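Projects > Text collections > Kimau recipe cards > README

# Kimau recipe cards

Posted in May by the Breltia text group

This collection holds 1,941 handwritten recipe cards, typed up as plain text. The cards came from house clearances and church sales in Lokolov, and most are undated. Going by prices and brand-free ingredient lists, the group places them before the arrival of metric packaging, but treat that as a guess.

## What is in it

One text file per card, plus a table called cards.csv. The table has these columns:

- id: number written on the back of the card
- title: as written, spelling kept
- type: soup, bake, preserve, sauce, drink or other
- units: imperial, metric, cups or mixed
- notes: stains, missing corners, second handwriting

A card with writing on both sides is one file, with a blank line between the sides. There are 2,788 written sides in total.

## How it was typed

Each card was typed once and read back by a second person. Spelling was left alone, so expect "tumeric", "desert spoon" and four versions of "Worcester". Crossed-out words are kept between tildes. Where a word couldn't be read, the file has [?] and nothing more.

Fractions are typed as 1/2 and 3/4. Oven settings are left as they stand, so "a quick oven" stays "a quick oven" and Gas 4 is not turned into degrees.

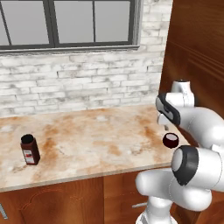
Preserves were the hardest group to sort. Many of the chutney cards call themselves sauce, and a few sauces are really jams. We went by method: if it is sieved and poured, it is a sauce. If you disagree, the type column can be changed without touching the text files.

## Known problems

- 23 cards have no title. The first line of the recipe is used.
- Some recipes appear twice in different hands. They have not been merged.
- Ids above 2,000 exist where a box was numbered from the wrong place. There are gaps as a result.
- The Mao box was damp, and its notes column is longer than the rest.

## Use

Free to copy and reuse with a mention of the collection. Please don't follow the bottling or canning times without checking them against current advice. Several are too short to be safe.

Version 2 fixes the line endings and restores the degree signs lost in version 1.

## Comments

**plumduff:** Is card 412 meant to say 3 lb of salt? Seems a lot for one ham.

**Breltia text group:** Yes, it is written that way on the card. We checked.

**oldrange:** Could you add a column for oven type? I can send my own list for the bakes.

**quincey_k:** Downloaded fine. The csv opens with odd characters unless you pick UTF-8.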